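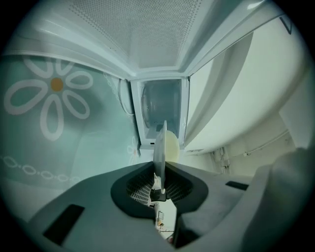

Flower print fabric in teal, with an orange center.

I got to the bakery on Sunday at six in the morning, which I do not recommend unless someone hands you a warm bun at the door (someone did!). Steinarsdóttir has been baking in Traswood for years, and the owner still does the first batch of dough herself.

"My grandmother never measured a thing," she told me, already elbow-deep in flour. "She'd pinch the dough and say, more milk. I was nine, I had no idea what she was feeling for."

She knows now. On a good weekend she sells over 433 cardamom buns, and the line goes past the hardware store. I asked if she ever gets sick of them and she laughed so hard she had to put the rolling pin down. "I eat one every day. The ugly one. There's always an ugly one."

We got onto butter, and I think we could have stayed there all morning. She likes it soft enough to take a thumbprint, and salted, whatever the cookbooks say. "People are scared of salt in sweet things. Then they come back and ask me what I put in it."
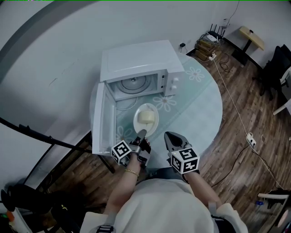 Can you freeze cardamom buns?
Freeze them the day you bake them, wrapped tight, and warm them in a low oven when you want one.

She packed me six for the drive back to Trullodholm. Two made it home.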